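Search the collections Enter keyword Go Advanced search

We use cookies to improve your visit to this website. Accept Manage settings

Tableware for Daily Use: Gallery
15 April 2022
By Aicha Cherkaoui

The Prustley Household Collection holds 2,037 catalogued pieces, of which 1,462 are plates, bowls and serving dishes. Most came to the collection from family kitchens and small restaurants, and many were in use until the week they were given. The gallery on this page is concerned with the ordinary business of the plate once a meal is over: how it is handled, where it is stood, and what is left behind on the table.

The display in Room 4 remains open until the end of July. Visitors who require large-print labels may ask for them at the entrance desk.
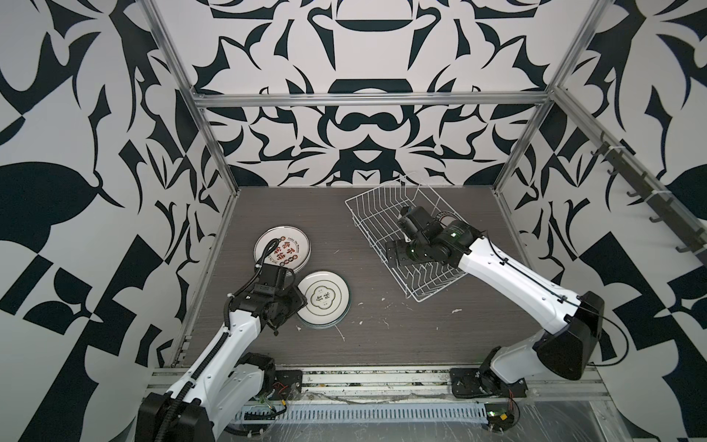
Two round plates on a dark grey wood-grain tabletop, with black-and-white patterned walls behind.

The choice of background for tableware has been discussed at Prustley for many years. The earlier Vomamum display used plain cream boards, against which pale china was difficult to make out from the far side of the room. Strong pattern has the opposite risk, and draws the visitor's attention to the wall. A dark, unfussy table surface goes some way towards settling the matter, and the present guidance recommends it for white and lightly coloured wares.

Decorated rims deserve particular care. Lettering and printed panels at the edge of a plate are the parts most often touched, and they are also the parts by which a piece is usually identified when its paperwork has been lost. A plate with a deep teal band and red Chinese characters on cream panels

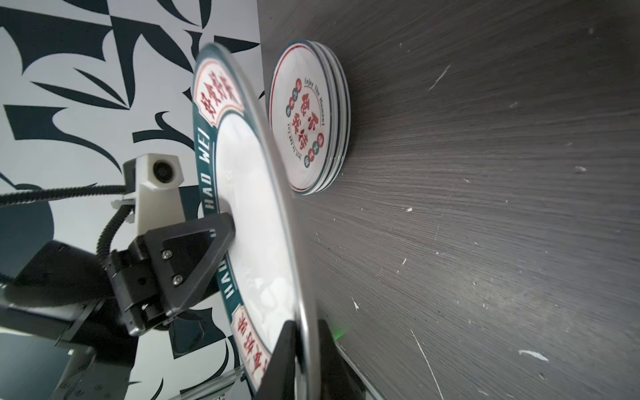
can be entered in the catalogue under its rim alone, and the cataloguer should copy any wording exactly as it appears, including spacing and capitals. Where characters cannot be read with confidence, the entry is left open and passed to a second reader. The Tawfik bequest, which consists of 64 plates, was recorded in this way - a slow process, though very few entries have needed correction.

Racks and work surfaces are treated in the same section of the handling notes. A coated wire rack is suitable for sturdy modern plates, provided that they are not crowded. Tables are to be brushed down between groups of objects. Small white crumbs and fibres show clearly on a grey wood-grain surface, and should be cleared before the next piece is laid face down. 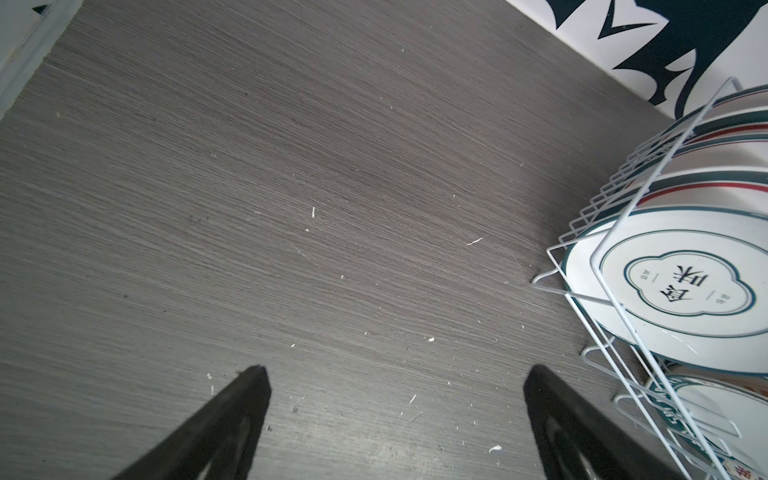
Pukavero wrote to ask whether a damp cloth might be used in place of a brush, having found at home that brushing only moves the crumbs from one end of the table to the other. A well-wrung cloth is acceptable, and the table should be dried fully before any plate is returned to it.

Further enquiries about the handling notes may be sent to the collections office in writing.

Sign up to our newsletter Your email address Subscribe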